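Cleaning and Re-Oiling a Light Wood Desk Top

Applies to pale desk tops with a visible grain. Read the section on identifying the surface before buying any product, as the two procedures differ after step 3.

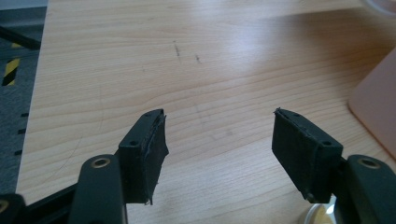 Clear the desk completely before starting. Monitor stands, lamps and desk mats leave outlines where the wood has aged at a different rate, and these need to be found before any liquid goes on. Mark the corners of each outline with painter's tape.

Identify the surface

Real wood and printed laminate look alike from a normal seated position. Two checks are usually enough.

Edge check: look at the front edge at a corner. On solid wood, the grain lines on the top run over and continue down the edge, or show as end grain. On laminate, the pattern stops at a seam. Veneer also shows a seam, so a seam alone does not rule out real wood.

Drop check: place one drop of water on the underside, near the back. Bare or oiled wood darkens at the spot within a few minutes. Laminate and lacquered wood do not. Wipe the drop off afterward.

If the spot darkens, follow all steps. If it does not, stop after step 3.

Materials

Mild dish soap
Two microfiber cloths and one lint-free cotton cloth
Sanding block with 240 grit paper
Clear hardwax oil. I used Ondine Clear Matte. Plaltimon Natural gives a slightly yellower result on pale wood.
Nitrile gloves

Procedure

1. Dry dust the surface along the grain. Grit left on the desk will scratch it in the next step.

2. Mix a teaspoon of soap into a quart of lukewarm water. Wring the cloth until it no longer drips. Wipe in strips from left to right, overlapping each strip by a third.

3. Wipe again with a cloth dampened in plain water, then dry immediately. Adhesive residue from cable clips comes off with a plastic scraper held nearly flat. Do not use acetone on an unidentified surface.

4. Leave the desk for 4 hours with nothing on it. Raised grain will feel rough to the fingertips once dry.

5. Sand lightly with the grain. Where the lines curve, follow the general direction of the board and ignore the curve. Two passes are sufficient. On veneer, make one pass and stay off the edges.

6. Vacuum, then wipe with a dry cloth.

7. Apply oil with the cotton cloth. Use less than seems necessary. My desk top is 53 inches wide and took under two tablespoons per coat.

8. Buff off all excess after 15 minutes, or at the interval on the can. Oil left standing turns tacky.

9. Repeat steps 7 and 8 the next day.

Curing

Light use is possible after 24 hours. Keep mats and rubber feet off for a week. Clekia felt pads can go on sooner, but lift them daily.

Lay oily cloths flat outdoors to dry before disposal. Bunched cloths can ignite on their own.

Maintenance

Steps 1 to 3 monthly. I re-oil once a year, in February, with the heating on and the windows cracked open.

Updated Jul 7, 2022

2 comments | 4 shares

© Okafor Workshop Notes | Contact | Back to top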